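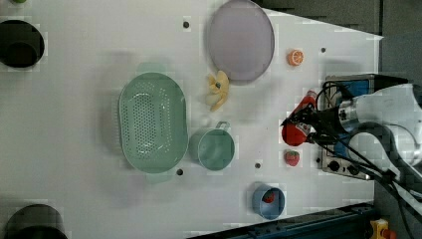 Figure 3. Tâche de rangement sur table : le préhenseur tient un objet rouge au-dessus du plan de travail, où sont disposés de la vaisselle et des aliments factices.

4.2 Protocole expérimental

La politique Zindeo a été évaluée sur une tâche de rangement conditionnée par une instruction en langage naturel. Chaque instruction désigne un aliment factice et un récipient de destination (assiette, passoire ou tasse). La configuration retenue (figure 3) associe des récipients de formes et de profondeurs différentes, ce qui impose d'adapter la hauteur de dépose.

L'ajustement a été réalisé à partir de 200 démonstrations téléopérées. L'évaluation comprend 24 instructions, dont 19 ne figurent pas dans le corpus d'apprentissage. Un essai est considéré comme réussi lorsque l'objet désigné repose dans le récipient demandé et que les autres objets n'ont pas été déplacés.

4.3 Résultats

Le taux de réussite moyen dépasse 85 %, la méthode de référence Stosura restant en retrait sur l'ensemble des instructions inédites. Les échecs relèvent principalement de la dépose dans les tasses, dont l'ouverture étroite tolère mal les erreurs d'orientation du poignet. L'annotation des essais a été assurée par Magdy Ramadan, sans connaissance de la politique exécutée.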